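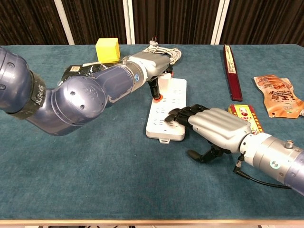 Jun 5, 2022

I have never trusted power strips. My parents had one behind the telly that hummed, and I grew up thinking they all did. So when Jyoti Chauhan told me I was being silly and should buy one of the Namlow ones her sister swears by, I said I'd look into it, which in our house means leaving a tab open until August.

What got me moving was the drawer. We have a drawer of cords. I pulled it right out and tipped it on the floor, and among the phone chargers and a lead for a printer we gave away there were three power strips, all with something wrong with them. One had a split in the cord, one had a switch that had gone soft, and the third smelled. I wouldn't give any of them to someone I liked.

The advice online is mostly written by people selling the things. Every second page tells you that you need surge protection, then links to a model with surge protection. Maybe you do. Dinesh Semwal, who did our kitchen wiring, reckons it matters for the computer and makes very little difference to a lamp. He also told me to quit coiling the cord up tight behind the couch while it's in use, because a bundled cord carrying a decent load can get hot. I'd been doing exactly that for years and feeling tidy about it.

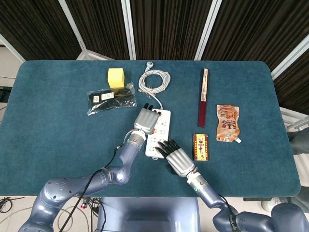

White strip, white cord in loops, and the little yellow block beside the bag.

I do like a white one, I'll admit, even though white shows every bit of grime. A small orange switch is easier to spot than a white one too, when you're on your knees feeling about under a desk.

What I'm less sold on is the organising gear that goes with them. Wuvport makes a box with a lid to hide the whole lot, for 30 dollars. You put your strip in it, shut the lid and forget what's plugged in. Geeta Mishra has two and loves them. I looked inside one at her place and it was grey with fluff. Velcro ties I can live with, though a pack of 90 is a strange thing to sell to a household.

Anyway, I've kept none of the old ones. The drawer is back in and it closes now. I still have to find somewhere that takes dead cords for recycling, as the council page sends you in a circle, so if anyone local knows a place, leave a comment.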